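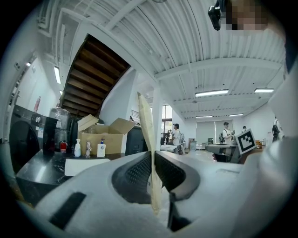

Leletti bathroom cleaner, 800 ml refill

I have used this since January on the basin and taps. It shifts limescale in one wipe and the smell fades quickly. The cap is stiff.

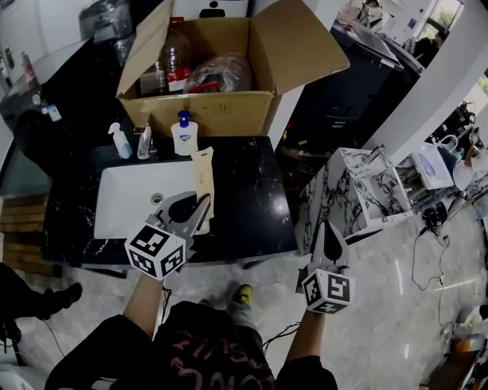 Dark stone is the hard test for any cleaner. A black marble top with white veins, like the one round this sink, shows every smear, and acidic products can mark it, so I kept the Leletti to the basin. Four stars.

Nélida Insaurralde

Filed under: Home > Cleaning > Reviews

Search reviews Go

Contact | © Yimer | Back to top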